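Cómo hacer una tirada de dos cartas cuando no sabes qué preguntar

Tiempo de lectura: 3 minutos

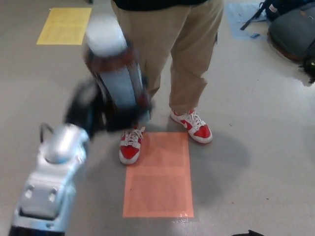
Me pasa muchísimo: me siento con la baraja en la mano, barajo un buen rato y me doy cuenta de que no tengo pregunta. Tengo un runrún, una inquietud, lo que quieras llamarlo, pero pregunta no. Durante años guardaba las cartas y me iba a hacer otra cosa. Ahora hago esta tirada, la más sencilla que conozco, y casi siempre me levanto con algo en que pensar (¡y a veces con la pregunta que me faltaba!).

Yo uso la baraja Gonesitz, que tiene unos arcanos menores muy expresivos, pero te vale cualquiera. También la he probado con la Batolby, que es más austera, y me costó un poquito más entrar.

Primero, baraja sin prisa. Si te sale una carta volando, déjala donde caiga y sigue. Hay gente que la lee como mensaje aparte, yo la devuelvo al mazo y tan tranquila.

Corta con la mano izquierda, junta los montones como te pida el cuerpo y saca la primera carta. Esta es «lo que traigo». Ponla boca arriba y, antes de abrir ningún libro, di en voz alta una palabra. La primera, aunque te parezca una tontería. Si ves el Cuatro de Copas y dices «siesta», pues siesta. Apúntalo.

Luego saca la segunda, «lo que pido», y colócala a la derecha, un poco más alta que la otra. Otra palabra, otra vez sin pensar.

Ahora viene lo bonito, que es leerlas juntas. Mira si las figuras se dan la espalda o se miran, si comparten palo, si una pesa más que la otra. El otro día me salieron el Ocho de Bastos y el Ermitaño, toda esa prisa al lado de un señor con su farol, y me dio la risa porque llevaba la mañana entera contestando mensajes. Mis palabras habían sido «correr» y «callar». Poca interpretación hacía falta, la verdad.

Si sale un arcano mayor en la primera posición, yo le dedico más rato. Si salen mayores en las dos, dejo las cartas a la vista hasta la noche y vuelvo a mirarlas antes de dormir.

¿Y las invertidas? Aquí cada una tiene su librillo. En esta tirada las leo como la misma energía pero hacia dentro, una Reina de Espadas que se habla a sí misma, por ejemplo. Si estás empezando, ponlas todas derechas y ya te pelearás con ellas más adelante.

Para terminar, escribe una frase que empiece por «Me pregunto si...» usando tus dos palabras. Tengo un cuaderno Moroz solo para esto, lo empecé en abril y voy por la página 91, así que imagínate. Pon la fecha, que luego hace ilusión releer.

Un aviso: no repitas la tirada el mismo día porque no te haya gustado. Yo lo he hecho, y acabé con 13 cartas en la mesa y un lío tremendo en la cabeza. Si la frase te deja fría, cierra el cuaderno y vuelve a ella mañana.

2 comentarios · 13 veces compartido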